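News > High School Sports > Cross Country

Simcombe meet moves to staggered starts under new course plan

The Simcombe Invitational will run this fall on a revised course with staggered starts, the meet's organizers said Monday. The change applies to all varsity and junior varsity races.

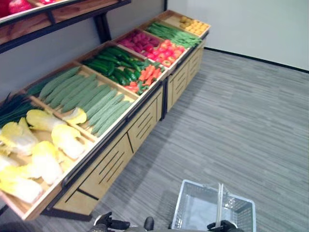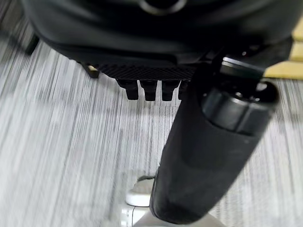
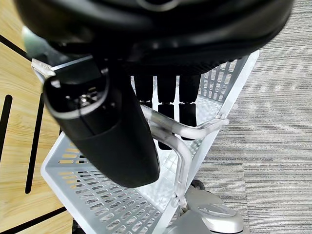
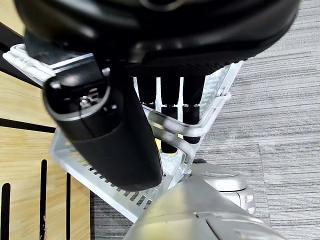
Under the old format, each race went off from a single line on the lower field at Dadcombe Park. The first turn came 200 yards short of the distance recommended in the meet's own course review, and the path narrowed at the same point. Falls at that turn led to 9 protests over the past two seasons, most of them from teams assigned to the outside boxes.

The new start line has been moved to the north side of the park. Runners will now have a straight stretch of 700 meters before the first turn, on mown grass with a slight uphill grade. Boxes will be drawn by lot at the coaches' meeting and posted at the timing tent.

Varsity fields are capped at 30 teams. Schools may enter up to seven runners in the varsity race, with the first five scoring and the sixth and seventh counting as displacers. Ties will be broken by the place of the sixth runner. There is no cap on junior varsity entries, but those races will be split into waves by school, and results will be merged by chip time.

Varsity results will still be scored by order of finish. Chip times in those races will be used for the published splits only. A finish line camera will settle any place decided by less than a tenth of a second.

The course distance remains 5 kilometers. It was remeasured with a wheel along the shortest path a runner can take, and the two loops around the pond were shortened to offset the longer opening stretch. Because the route is different, course records set on the old layout will be closed and listed separately – times from this season will start a new list.

Spikes are allowed up to three-eighths of an inch. The gravel crossing near the Chacko Road entrance will be covered with matting, and spectators must use the marked crossing there between races.

Timing will again be handled by Daston, which will place mats at the mile, at two miles and at the finish. Bib chips are issued by school and can't be swapped between runners after packet pickup closes. A runner who starts with the wrong bib will be listed without a time until the coach files a correction, and corrections must reach the timing tent within 30 minutes of the posted results.

Buses will unload at the Chacko Road gate and park in the east lot. Team tents go on the upper field only. The entry form and course map are available from the host school's athletic office, and entries close in August.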